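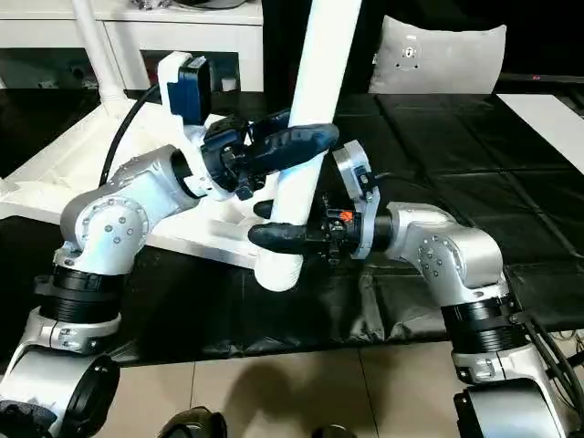

A long white pole, and a frame of square white beams behind it.

About Wikotus

Wikotus is a small company in Okthorpe that supplies poles, beams and frames for the inside of buildings. Our customers are mostly shops, schools, dance studios, small theaters and people who want to hang something heavy in their home and do not trust the wall. We cut to length, we finish the ends, we paint, we pack, and if you live near enough we come and put it up.

We sell in white. This surprises some visitors, so we write it here at the start. We have four whites, and there is an explanation of them lower on this page.

How we began

The company was started by Idalina Louro, who still answers most of the letters. Before Wikotus she worked for a curtain maker, where she measured windows and ordered the material. The curtains were beautiful and the poles that held them were, in her opinion, an afterthought. They came in three fixed lengths, and if the window was between two lengths, the customer had to choose between a pole that was too short and a pole that needed to be sawn on the kitchen floor.

She began to cut poles to the exact length in a rented room behind the Marinho bakery. In the first August she sold nine of them, all to people in the same street. The smell of bread was pleasant, but flour in the air and fresh paint are not friends, and many of those early poles had to be sanded and painted a second time. In the next spring we moved to the building where we are today. We kept the name Marinho for our oldest pole, the round one, and it has remained in the catalog with almost no changes.

What we make

Our catalog is short and we like to keep it this way.

Marinho is our round pole. It is used for curtains, for clothes, for banners, and in studios as a practice bar. You tell us the length in millimeters or in inches, but please tell us which one. The end can be flat or rounded. We recommend a rounded end where people walk past, and the flat end where the pole goes into a socket in the wall.

Trustuter is our frame system. It is made of square beams which join at the corners, so that you can build a tall open frame, stand it in a room and hang things from it or put things inside it. Shops use it as a changing room with a curtain around. One library uses it as a reading corner for the small children. A beam can be added later when the need is bigger, and for this reason the holes in all the beams have the same distance, 96 millimeters, from the first order to the newest one.

We also sell the small parts, like end caps, sockets, corner pieces, rings and feet. If you lost one screw you can ask us for one screw. We do not make you buy the bag.

We are often asked for shelves. We do not make shelves. There is a very good carpenter in Okthorpe and we gladly give you the telephone number.

About the whites

White is a difficult color. Two poles that look the same on the table can look quite different when they hang one beside the other near a window. We learned this with a customer who ordered one half of a wardrobe in winter and the other half in summer, and who sent us a very polite letter.

Since this letter we keep a painted piece from each batch, with its number written on the back, in a drawer away from the light. When you order again, please give us the number from your first invoice. We will compare with the piece in the drawer and not with our memory.

The four whites are called Plain, Milk, Chalk and Paper. Plain is the one most people want. Milk is a little warmer and goes well with wood floors. Chalk has no shine, and for the same reason it shows fingerprints, so we do not advise it for schools. Paper is the brightest. We can post you a small painted sample of each, without cost, and we ask you to look at them in the room where they will be used, in the morning and also in the evening with the lamps on.

How an order goes

You write to us or telephone with the measure. If it is for a window, measure above the window and not the glass. If it is between two walls, measure at the left, in the middle and at the right, because walls in old houses are seldom parallel. Send us all the numbers, also when they do not agree with each other. We prefer to see the disagreement.

We answer with a drawing and a price. The drawing is simple, only lines and numbers, but please read it with attention. After you say yes, the material is cut, and a pole that was cut cannot become longer.

Then comes the painting and the waiting. Paint that feels dry to the finger is often still soft underneath, and a pole that is packed too early takes the pattern of its wrapping. We had to learn to be slow in this step. In busy weeks it is a temptation to hurry, and Idalina has a rule that no pole leaves before its date, which is written on a paper label at one end.

Long pieces travel in a cardboard tube, and frames in flat parcels with the beams side by side and soft paper between them. The corner pieces go in a separate box. It is marked on top with the word CORNERS in large letters, because in the past this box was sometimes thrown away together with the paper.

Handling long things

A long pole in a small room is more trouble than its weight suggests. The far end goes where you are not looking. We hold a long pole always at two places, one near the middle and one nearer to the end, and before we turn it we look up. In our first building there was a lamp that did not survive.

If you are putting up your pole at home, we suggest that you clear the floor first and take the pictures off the wall on both sides. Carry it upright through doors only if the ceiling allows. On stairs it is often easier to bring it in by a window. Put both brackets on the wall before you lift, and leave the paper on the pole until it rests in its place.

For a frame, build one side flat on the floor, on a blanket, then the other side, and stand them up at the end. Do not tighten the corners completely until all of them are in. A frame that seems crooked will usually become straight when everything is connected and you tighten it little by little, going from corner to corner.

Keeping it clean

A soft cloth with warm water is enough. A drop of dish soap is allowed. Please do not use the rough side of the kitchen sponge, and no strong cleaner, as it makes Plain look like Chalk. For small scratches we sell a little bottle of each white with a brush in the cap. Shake it well, put on less than you think, and wait one night before you judge the result.

Work for schools and clubs

Schools and clubs that are not for profit pay less for frames. To this day we have supplied 73 schools, some with one curtain pole and some with frames for a complete stage. We visit the room before we make the drawing if the school is less than 100 kilometers from Okthorpe. For schools farther away we work from your measures and from photographs, and this goes well in most cases. A photograph with a chair standing in the room helps us to understand the size.

If you are a teacher and have no budget this year, write to us anyway. We keep the poles that were cut in a wrong length, and there is nothing wrong with them except that they are not the length which somebody asked for. Tell us what you could use and we look on the rack.

Visiting us

You can come and see the samples from Monday to Friday, in the morning. Please telephone before, as we are sometimes away for a delivery. The entrance is at the side of the building, through the green gate. The bell is weak, so press it for a long time. Parking is possible in the yard, and if you plan to take home something long, bring a blanket, two straps and a red cloth for the end.

Children are welcome but must stay with you, and not near the drying racks.

For letters and questions, ask for Idalina Louro. She reads English, Portuguese and Spanish, and answers in the language you wrote, normally within two working days.

Page last changed: 2022-04-13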